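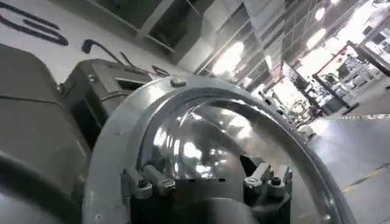

*Photo: Drulen Legal Aid*

**Workers' injury claims project – progress report to the Dillow Fund, 2021-06-24**

The project gives free first advice to people hurt on the job. We opened 100 new files in this period, mostly back and hand injuries. In 11 of them the filing deadline had already passed when the client first called, and we are asking for late review where the rules allow it.

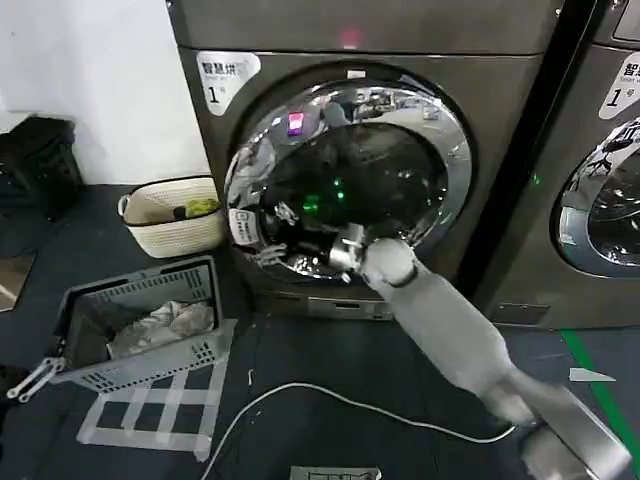
*Unit 1, front.*

The Gatska office now takes calls on two evenings a week. We mailed 2,000 copies of the claim checklist and have 300 left. The section on medical records still confuses people – many send us bills when we need the treatment notes – and it will be rewritten before the next printing.
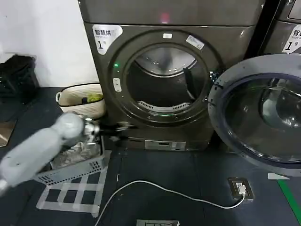
*Unit 1, door open.*

Spending is on budget except for interpreters, which ran over. We would like to move money from travel to cover it. The Ferreira office has not yet filled its paralegal job, and files there are waiting longer for a first review. 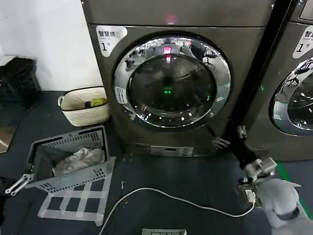 Sverre Ljungberg asked that the next report list denied claims separately from withdrawn ones, and said the travel money can be moved if the request comes in writing. We will send the request this week. The split figures will be in the December report.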